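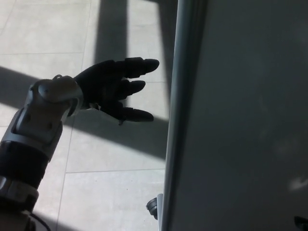

Black robotic hand, fingers pointing towards the grey panel.

Filed under: Heritage Sites > Upkeep > Walk-round Sheets

Trulladska Fort, lower battery and magazine
Walk-round before reopening, 8/17/18

1. Entrance steps: PASS, with grumbling. Handrail firm. Step 4 still has the lip that has been tripping people up for two centuries. White edging repainted.

2. Signs: FAIL. The one reading "Mind your head" is fixed just past the low beam. Move it. The date of the siege is given differently on two boards, and the visitors do notice.

3. Magazine passage: PASS. Lamps working, walls sound. Damp no worse than in January, when it was dreadful.

4. Lamp niche glass: PASS. Ziltis replaced the cracked pane and left their putty knife behind. It can be collected from the ticket hut.

5. Gun platform railings: FAIL. Post 16 moves if leaned on, and leaning is all anyone does up there. Post 17 is holding it up. Tape off until Bajwa have been back with the proper bolts.
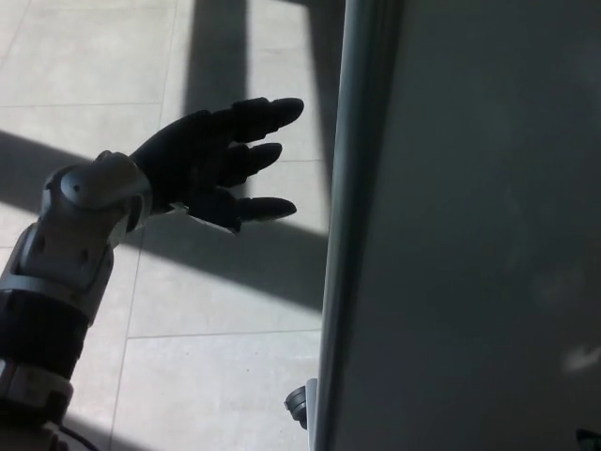
Hand open, grey panel to the right.

6. Fire extinguishers: PASS. All in date. The one in the barrack room was behind a mannequin of a sergeant, who has been told to move along.

7. Way out from the lower battery: PASS at the second go. Door opens outwards as it should, once the Felilano leaflets are taken out from in front of it. Please find them another home.

8. Numbers below ground: PASS. Limit stays at 46. School parties count as people for this purpose, teachers included.

9. Well cover: PASS. Padlock on, grille tight. A good many coins down there, none of them old.

Result: open all but the gun platform. Items 2 and 5 to be looked at again before the railings tape comes off. The spare key for the well is on the hook marked "Not the well".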